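Home | Courses | Handouts | Contact

Unit 4: Registers of Living Heritage

A register lists practices, not objects. The Vetari register has 331 entries, and 78 of them concern food or drink. Each entry names the bearers, the season and the place where the skill is passed on.
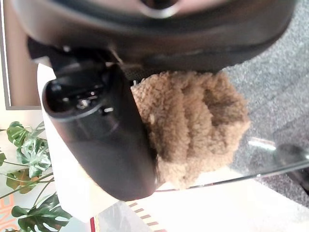 Compare two entries for next class. Preda is known for its smoked plum bread, made in December. Vosska entered its barley soup as a shared village custom — no single household is listed as the bearer. 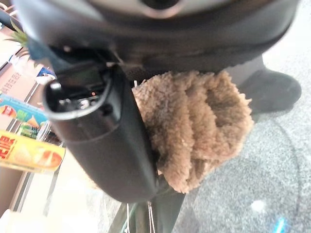 The Clenivura file is longer and includes an 1,872 parish account that mentions the same soup under another name. Note which claims rest on written sources and which on interviews.

We use cookies to remember your settings. Accept

Back to top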